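Breakfast task up next for Skerkuvik robot club

January 17, 2018

Students in the Skerkuvik after-school robot club are back at the table this week, teaching a gripper to make breakfast. Or the start of one anyway.

The club has 16 members this term and meets in the old canteen kitchen. Last year's group did block stacking. This lot wanted food. They take turns working the handheld gripper through each step, and every run is recorded, then used to train the club's small arm, nicknamed Drolura. So far 1,882 runs saved, 700 of them usable after sorting. Bad lighting and dropped slices did for most of the rest, the club says.

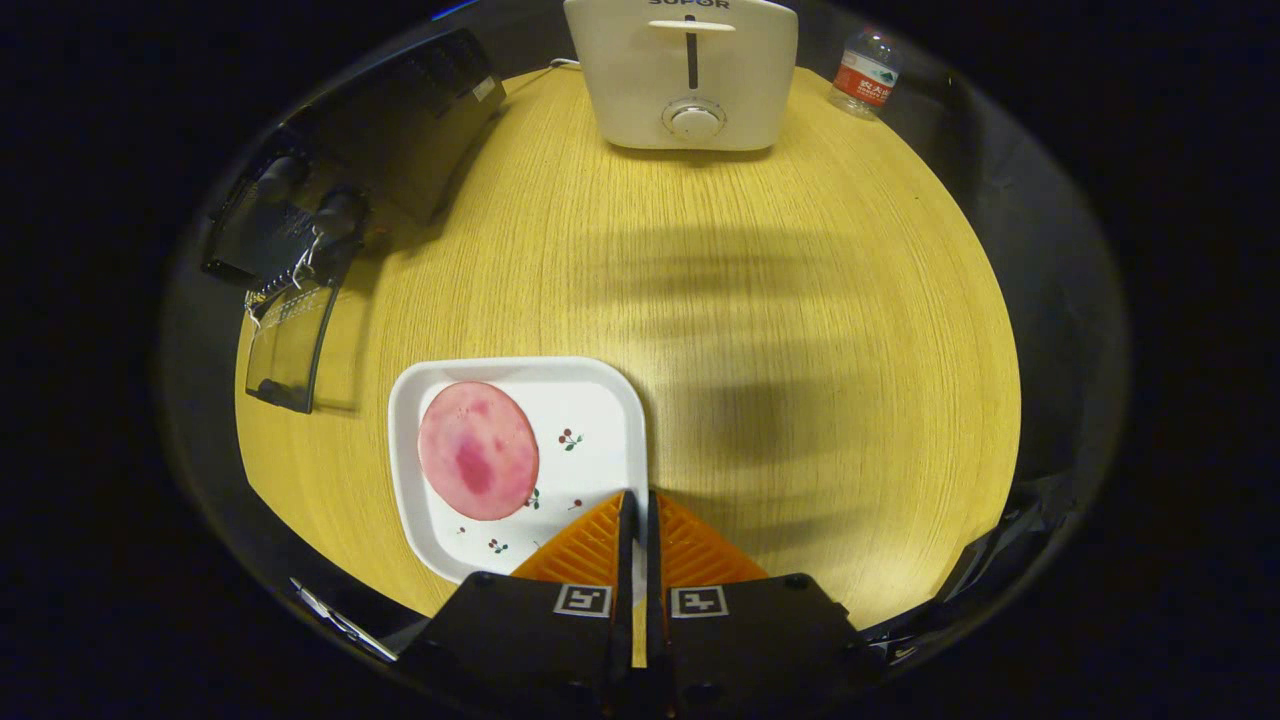
Ham on the plate, toaster at the back: the handheld gripper at work on the club's breakfast task.

Ham is harder than bread, members report. It folds, it sticks, and a grip that is fine for toast will tear it. The orange ribbed fingers are the third set tried this year. A softer pair is on order but hasnt turned up.

The aim is a place at the Flaretti schools contest in May, where teams get 48 minutes to set up and run one household job of their choice. Skerkuvik entered once before and went out in the first round after a cable fault.

Open evening for parents and possible new members is next Thursday, in the canteen kitchen, straight after school. Places for next term are limted so put names down at the office. Bring your own sandwich.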